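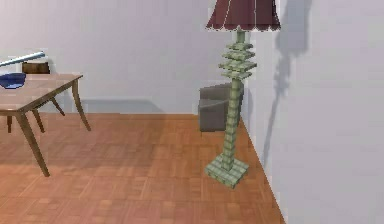
Department of Interior Design – Gestwood College

Handout 5: Floors and the cost of a room

Read before the seminar with Natália Nogueira. Bring a calculator.

A floor is priced by area, then by waste. Measure the longest length and the widest width, multiply, and add 10 percent for cuts. Parquet set in small square blocks takes more labor than long boards, so ask for the labor price on its own line.

Terms to know: subfloor, underlay, expansion gap, baseboard, threshold.

The gap along the wall is left open for movement and covered by the baseboard. Students often fill it with glue in their drawings – do not.

Exercise: a client has a budget of $1000 and the material comes to $419. Work out what is left for labor, underlay and trim. Show each step.

Hand in on paper to Emil Aebischer. Late work loses 5 points.

Reading for next time: the chapter on stairs.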